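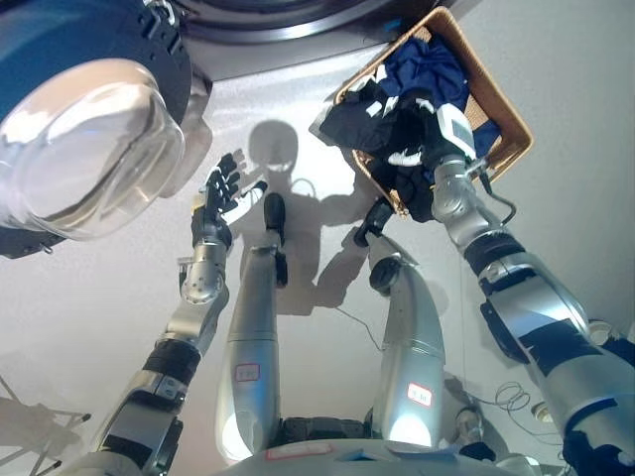 Laundry task at the Belgate site: one hand at the washer door, the other on the basket.

Teaching Tasks by Remote Control: Frequently Asked Questions

Last updated March 6, 2018

What do you mean by "showing" the robot a task?
A person does the job through the robot. The operator moves, the arms and hands follow, and the system records the joint positions along with the view from the head. One start-to-finish recording is called a demonstration.

How many demonstrations does a task need?
It depends on the task. Loading a washer from a basket took us 300. Pushing a door shut took 60.

Can I guide the arms by hand instead?
Yes, for short moves with one arm. Put the arm in free mode, hold it above the wrist and walk it through the motion. Two-handed work should be done by remote control. It is hard for one person to guide both arms and keep the timing right.

Do operators need experience?
No. New operators at Belgate practice for seven days before their recordings are kept. Most of that time goes to cloth, which folds and slides in ways a box does not.

Why does the operator see only the head view?
The robot will have only that view when it works alone. If the operator could look around the room, the recordings would depend on things the robot can't see.

What happens to bad recordings?
Drops and missed grasps are kept if the operator recovers and finishes — those are useful. Recordings with a lost connection are deleted. In October we threw out 158 for that reason.

Will a task learned on one washer work on another?
Not always. Door height and latch style both matter. Plan on a short extra session for each new machine.

What is the difference between Ustaser and Stivska?
Ustaser is the recording software. Stivska is the control station the operator sits at. You need both for remote control, but only Ustaser for hand guiding.

Can we send you our own task?
Yes. Write a one-page description, list the objects involved and send it to the Le Roux office. Please give the size of anything the robot has to lift.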